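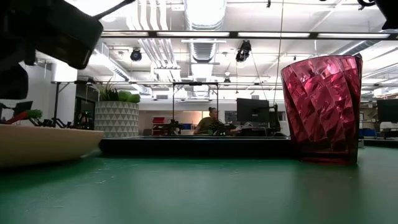 Forum > Table & Kitchen > Glassware and Tableware

Search this forum
Search titles only
Advanced search

Red diamond-pattern tumblers, does anyone else love these?

mossycup
I've gone a bit silly over pink and red drinking glasses this summer and I need people to talk to about it, because my other half has stopped listening. The tall one in the photo is the shape I'm after. It tapers slightly to a nice thick base, and the diamonds sort of swirl round the sides so the lights catch on them. On a green tabletop it looks fantastic! I'd never have put that magenta-red with green but look at the little reddish tint it throws under the base.

Mine at home are similar but shorter, and I'd like 2 tall ones to go with them. Does anybody know a maker who still does the tall size? Also, would you have them out every day or keep them for best?

tariq_jatoi
Every day, always. What's the point of them in a cupboard?

I love that colour. We had a set of red ones when I was growing up and squash tasted better out of them, I will not be argued with on this. The ones I have now are from Vernance and they do a tall tumbler in the diamond pattern, though theirs swirls the other way if I remember right. Good weight at the bottom so they don't go over when somebody reaches for the salt.

pebbledash47
Sorry to be the grump, but I can't get on with red glass on a green table. It's Christmas in July. I'd put it on plain wood or a white cloth and let it have the attention to itself. The beige bowl on the left I do like, very calm, nice smooth rim. More of that please.

mossycup
Ha, fair enough, it's a strong look. But it's more pink than Christmas red to my eye, and the beige bowl and the dark tray tone the whole thing down. I've been thinking about a tray like that too, long and flat with a black rim. Mine is round and takes up half the table.

Evander Moffat
A long tray is the way to go. I've got one from Sitier that runs down the middle of our kitchen table and everything lives on it: oil, pepper, the candle stubs, a dish of clips I keep meaning to sort out. When we want the table for something else the lot goes off in one lift. Be warned that a shiny one shows every crumb and every fingerprint. I wipe ours at breakfast and it needs doing again by 4pm.

On the glasses, can I ask glass or plastic? I can't tell from the photo. I switched to acrylic for the garden and a decent one fools most people until they pick it up.

mossycup
Can't tell you for that one, I'm afraid. Mine are real glass and I've got the chip to prove it.

tariq_jatoi
Acrylic goes cloudy, Evander. Give it a year of dishwasher and you'll be looking through fog.

Evander Moffat
Only if you put it in the dishwasher! Mine get washed by hand in the bowl with everything else and they're as clear as when I bought them. Well, nearly. There's one with a scratch.

pebbledash47
I'm with Evander on this. Tall narrow glasses are murder in the dishwasher anyway, they tip over and fill up with gravy water. And all those little facets on a moulded one hold limescale if you live somewhere hard. A soft toothbrush and some vinegar sorts it out, but you have to be fond of the glass.

fernandfolly
Coming in from the houseplant section because I spotted the planter at the back! White with grey triangles, lovely. I have a pot very like it from Flastwood and it's lasted brilliantly, no flaking at all. Looks as if there's something spiky and something with rounder, paler leaves in together, and I'm a big fan of mixing the two. And there's a small plant on something red further over, so the red gets picked up again. Mossycup, if you do get your tall pair you could try one as a bud vase, a single stem in coloured glass is gorgeous.

mossycup
Oh I LOVE the bud vase idea. Would the stem look murky through the red, though?

fernandfolly
A bit, but that's half of what I like about it. Change the water every couple of days and snip the end.

tariq_jatoi
Going back to your first question, I had a look in the cupboard and the box says 500 ml for the tall Vernance one. That's a lot of squash. Measure your shelf before you order, mine wouldn't go in upright until I moved the shelf up a notch.

pebbledash47
If you do buy them, put them on the green and on plain wood and post both. I'm prepared to be wrong.

mossycup
Deal! Off to measure the shelf.

We use cookies to keep you logged in and remember your settings. Accept | Manage cookies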